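Part 3: Your first towel wash

You've got the Clotness plumbed in and level, so now for the fun bit! Towels make a brilliant first load.

1. Open the door and check that the drum is empty. Take out the paper leaflet too.
2. Put in two bath towels and shut the door until it clicks.

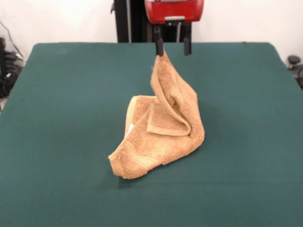 3. Pull out the drawer and pour detergent into the left-hand section, up to the lower line. New towels need less than you'd think.
4. Turn the dial to Cottons and press Temp until the display shows 60.

**Note:** Leave out fabric softener. It coats the loops, and you'll love how thirsty your towels stay without it!
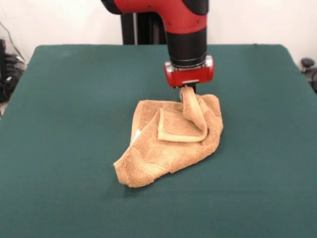
5. Press Spin to choose 1,000. You can go up to 2,000 once the machine has a few washes behind it, and it really is a joy to hear it get going.
6. Press Start. The door locks straight away.

**Caution:** Never force the door. Wait for the padlock light to go out, even if the drum has stopped turning.

7. When the wash ends, give each towel a good shake, then hang it up with plenty of air on both sides.
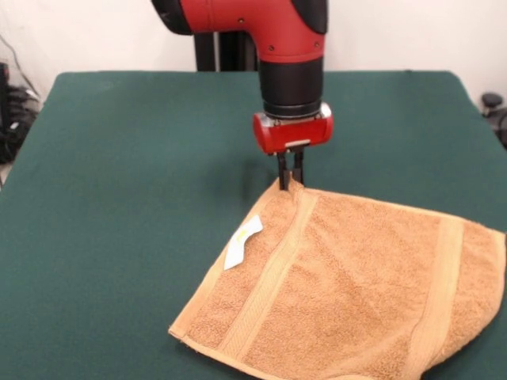
## If the machine won't start

- Push the door again, firmly, near the handle.
- Check that the tap is fully open.
- Hold Start for 2 seconds to clear the child lock.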